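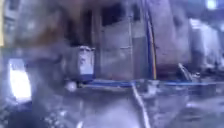
**When should a household renew its library cards at Pedisau?**

Renewal is due by the end of June, and each member of the household must renew separately.

The Pedisau reading room has revised its lending terms, and I set them out for readers of this blog who borrow regularly. Adults may now hold 20 titles at one time – the former limit was six. Periodicals remain on a loan of five days and may not be extended by telephone.

Yaowalak Nakpan has completed the new catalog of local history, which lists 823 items, including the Noiphan parish letters. Requests for the letters should be made in writing to Wichai Khamphan. I have asked to consult the second bundle and will report on it in a later post.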